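Somwood, After Hours

Bríd had the letter in her coat. Still sealed. Twenty minutes till the bus to Priltow and she couldn't make herself open it.

"You're going to wear a hole in that," Chia-jung said.

"It's thin. Thin is no."

"Thin is one page. Yes fits on one page."

Rain on the roof. Somewhere out back a door banging, banging. Bríd thought about the house, the stairs her father painted green, the 3,000 she'd borrowed to keep it one more winter. April seemed a hundred years ago. He was still alive in April. Still singing in teh bath.

She got up. Walked to the other table. Walked back. 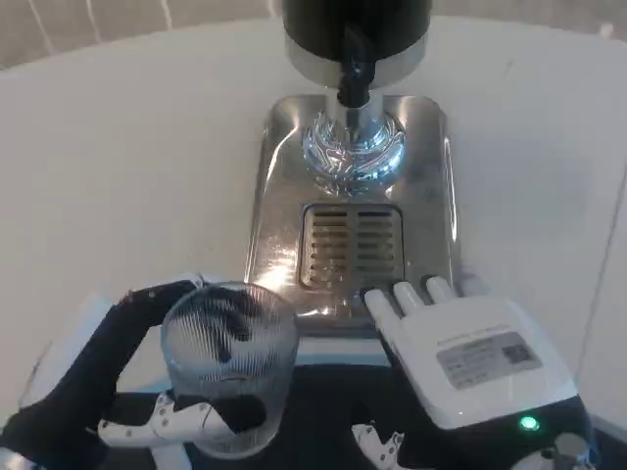
The drinks table at Somwood.

"Give it here," said Chia-jung.

"No."

"Bríd."

So she gave it. Sound of paper tearing, too loud. Chia-jung read slow, lips moving, the way she did with menus and bills. Her face did nothing. Terrible face for it, always had been.

"Well?"

"They want 2,282. By the end of the month."

"That's all?"

"Thats all. Then it's yours."

Bríd sat down hard. She had more than that in the tin, or she would once Moodley paid her for the boat. If he paid. He'd pay. She started laughing and then it wasn't laughing, and Chia-jung moved her chair over and didn't say anything.

Headlights in the window. The bus, early for once.

"Go," Chia-jung said. "Call me from the green stairs."

She ran for it, coat open, the letter still on the table.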